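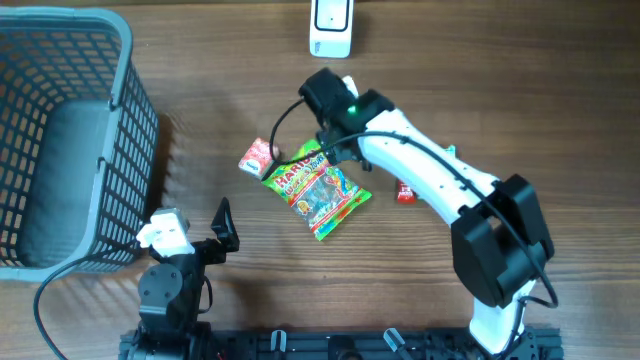

The Diltov table kit is a set of parts for building a robot arm that picks up small things and puts them somewhere else. It is sold by Mughal, a firm in Skakthorpe, and it is meant for schools, clubs and patient families. The first job in the kit's workbook is called Clear the Table. You put a few packets on a wooden table, stand a plastic basket in the corner, and teach the arm to move each packet into the basket. A bag of Haribo gummy worms is a good thing to start with, as long as you remember that a bag of sweets bends. A box keeps its shape when it is squeezed, and a bag does not. The arm has to be taught about each of them.

What an arm is made of

Hold your own arm out in front of you. It can bend at the shoulder, at the elbow and at the wrist. Each place where it bends is called a joint. Between the joints are the long parts, and engineers call these links. A robot arm has joints and links too.

Your joints are moved by muscles. The joints in the Diltov arm are moved by motors. Each motor can turn to a position and hold it there. If the computer says "turn a little to the left", the motor turns a little to the left and then stops. It keeps pushing gently after it stops, so that the arm does not flop down under its own weight.

The motors need electricity, and they need to be told what to do. Both of these come along cables. A cable must be long enough to let the joint bend all the way. If it is too tight it will pull out of its socket. If it is too long it can catch on things. The workbook has a page on this and you should read it before you switch anything on.

At the end of the arm is the gripper. It has fingers that open and close. There is no thumb, and it cannot feel things the way your skin can.

How the arm sees

The kit can be fitted with a small camera close to the gripper. This is called a wrist camera. When the arm moves, the wrist camera moves with it. It sees what is directly in front of the fingers, which is useful at the moment of picking up. It is not much use for seeing the whole table.

A second camera can be fixed higher up, looking down. This one sees the table, the basket and the arm together. The computer uses both. The high camera helps it decide where to go, and the wrist camera helps it get the last part right.

A camera picture is only a lot of coloured dots to a computer. It does not know that a red shape is a packet until it has been given many pictures in which somebody picked up a red shape.

How you teach it

You do not have to write a program for every movement. You show the arm what to do. In the Diltov kit you use a hand control to steer the arm to the packet, close the gripper, lift, carry, and open the gripper over the basket. The computer records where every joint was and what the cameras saw. One recording of the whole job from start to finish is called a demonstration.

One demonstration is not enough. The workbook asks for 20 of each object before you let the arm try by itself. Move the object to a new place each time, and turn it to point a different way. If you always put it in the same spot, the arm will only learn that spot.

After that, the computer needs time to work through the recordings. This is called training. On the school laptop we used it took 81 minutes for the first set. You can leave it alone while it does this.

Long thin packets

The second job in the workbook uses things that are long and narrow. A stick of instant coffee is about the right shape. It is harder than a box for three reasons. It is thin, so the fingers must come down close to the table. It is shiny, so bright patches can appear on it and confuse the camera. It also has a direction. The fingers should close across its narrow side. If they try to close along its length they will not open wide enough.

To get this right, the last joint of the arm has to turn until the gap between the fingers lines up with the packet. The fingers should be open before they get there, with one on each side. Then they close.

The picture from the wrist camera helps here. In it you can look for the two dark fingers at the bottom, one on the left and one on the right, and check whether the packet lies between them.
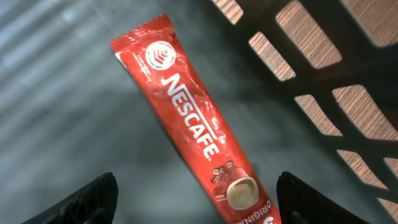
Ghazala Bhutto writes that her group had trouble with this job until they slowed the hand control down to its lowest setting. At the normal speed the fingers kept pushing the stick along the table before they closed. She adds that the kit should come with the slow setting already chosen, and that new users should not have to find it on a menu.

We agree with her. The setting is under Motion, then Hand Control, then Step Size. Choose the smallest number. You will need to record your demonstrations again after changing it, as the old ones will have been made at the old speed.

How well does it work?

We tested the kit at Rindarstead with children aged 10 and over. Nassoro Obura kept the score sheet. For the box, the arm was allowed 15 tries and it put the box in the basket on all but two of them. The soft bag was less reliable. The arm often took hold of one corner, and the bag swung as it was lifted. For the stick packets we did not keep a proper score, so we will not give one.

Good points: the joints are firm, the screws are all one size, and the workbook is clear. A broken gripper finger can be bought by itself.

Bad points: the cable clips are weak. The software takes a long time to start. The drawings for the base are printed too small and we had to use a magnifying glass.

Rules for using it

Keep your fingers and hair away from the joints when the power is on.
Tie back loose sleeves.
Learn where the stop button is, and press it once for practice.
Do not use open food. Sealed packets only.
Switch off before moving a cable.

Words to know

Joint: a place where the arm bends or turns.
Link: the stiff part between two joints.
Gripper: the part that takes hold of things.
Wrist camera: a camera fixed near the gripper.
Demonstration: one recording of a job done with a person steering.
Training: the time when the computer works through the recordings.

Page checked 22 Feb 2025. The price of the kit changes, so ask an adult to look it up.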